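Food & Drink | Dining Out | Features
2/27/18 - By the Dining Desk

The dining room at Bodin, on the main street in Bevville, has 11 tables and one menu, printed on a single sheet and changed every six weeks. The kitchen buys most of its vegetables from growers in Fandholm and takes delivery twice a week. When a crop runs short, the dish that depends on it is struck from the sheet in pencil.

Dinner is served in two seatings. The first is the quieter one and suits diners who want to talk. The second runs long, and the main courses tend to slow down once the larger tables have ordered. A table of six or more should be booked by phone, as the online form stops at five.

The starters are the strongest part of the menu. A beet salad with toasted rye was well seasoned and cold all the way through. The leek soup was thinner than the style usually calls for, but the flavor was clear, and the black pepper had been ground coarse enough to notice. Bread is charged separately.
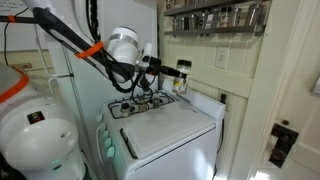

One regular, at Bodin since the August opening, disagreed about the soup and said it had been thicker in the fall, with more nutmeg, and that the kitchen had lightened it when the lunch service started. The same diner would order the braised pork shoulder every time and skip the fish.

The pork supports that view. It is cooked for seven hours and served with white beans and a sharp mustard sauce - the sauce comes on the side and is worth using. The trout was correctly cooked but the skin had gone soft under its butter. Side dishes are large enough for two.

The wine list holds 120 bottles, heavy on dry whites, with seven poured by the glass. Prices by the glass are fair. Past the middle of the list they climb quickly.

Desserts are limited to a baked custard and a plum tart. The tart is the better of the two. Parking is behind the building, and the lot is shared with the bakery next door until it closes at 6.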